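How does a robot learn to use its hands?

You learned to tie your shoes by watching somebody and then trying, many times. A robot can learn in a similar way. This method is called learning from demonstration.

At the Litico lab in Ekville, Yaryna Kobzar and Paavo Partanen wanted to know how many examples a robot needs. First, people did small table jobs with a gripper, a tool with two soft fingers. They held it in the hand, and a camera on the tool recorded everything. One recording is called a demonstration.

The team collected 2332 demonstrations. Then a computer program studied them and looked for patterns - where the fingers go, and when they close.

In November came the test. With 301 demonstrations, the robot often missed the object. With 500 it was better, but still clumsy. With all of them, it did the job well most of the time, even when things stood in new places.
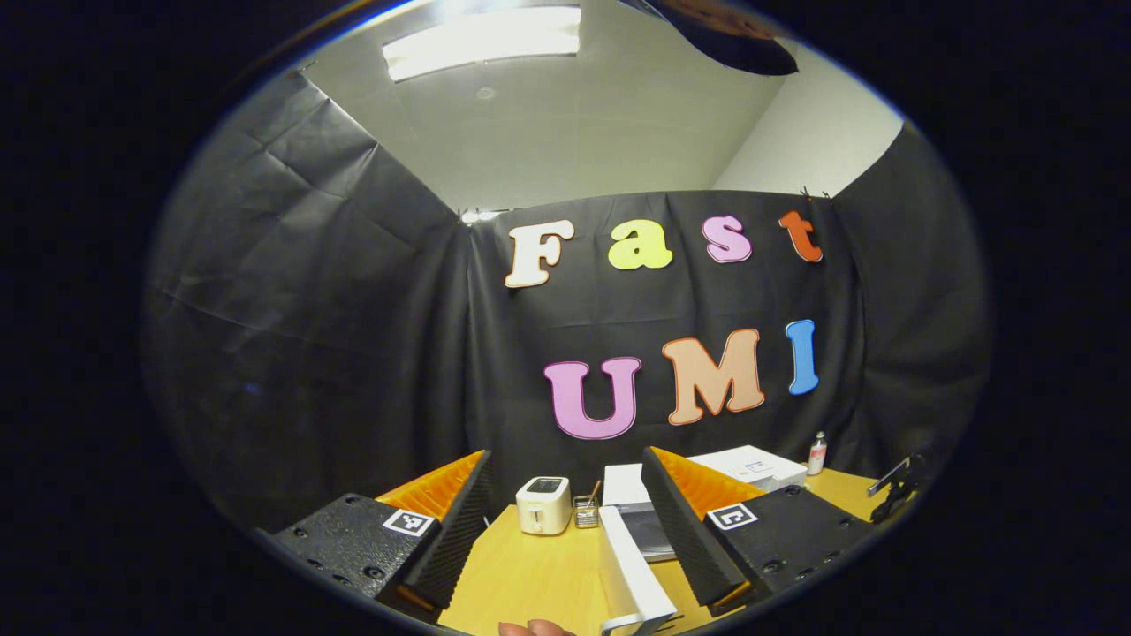
The view between the two orange fingers of the gripper. Can you find the toaster on the table?

The robot did not become clever like a person. It can do only jobs which are similar to its examples. Next, the team will try the method in a second room, in Bemwood.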